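Drirell aplaza a noviembre el nuevo régimen de visitas en el penal de Moffat

29 ago 2023

La administración penitenciaria de Drirell ha aplazado a noviembre la entrada en vigor del nuevo régimen de visitas en el centro de Moffat, prevista inicialmente para el mes próximo. La resolución afecta a 255 internos, de los cuales 13 permanecen en el módulo de aislamiento y se rigen por un procedimiento aparte.

El texto sustituye las visitas semanales de una hora por dos turnos quincenales de noventa minutos y fija un máximo de tres visitantes por turno. Las solicitudes se tramitarán por escrito, con una antelación mínima de cinco días hábiles. La denegación deberá ser motivada y podrá recurrirse ante el juzgado de vigilancia.
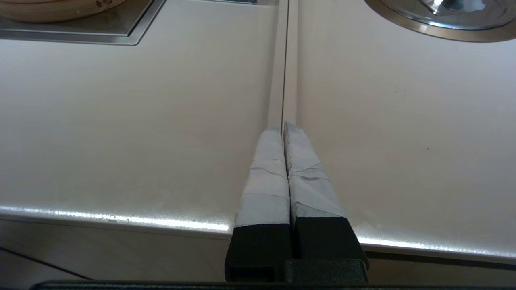
La asociación de familiares Sterance presentó en julio un escrito de alegaciones con 800 firmas, en el que pedía mantener la frecuencia actual y ampliar el horario de tarde. La administración ha admitido a trámite la segunda petición - la primera queda desestimada - y ha abierto un nuevo plazo de consulta.

El contrato de telefonía del centro, adjudicado a Wavico, no se modifica. Cada interno conserva un cupo de 200 minutos mensuales, no acumulables, con llamadas limitadas a los números autorizados. Las comunicaciones con abogados no computan a efectos de dicho cupo.

Hasta noviembre seguirán aplicándose los horarios vigentes, expuestos en el acceso de visitantes.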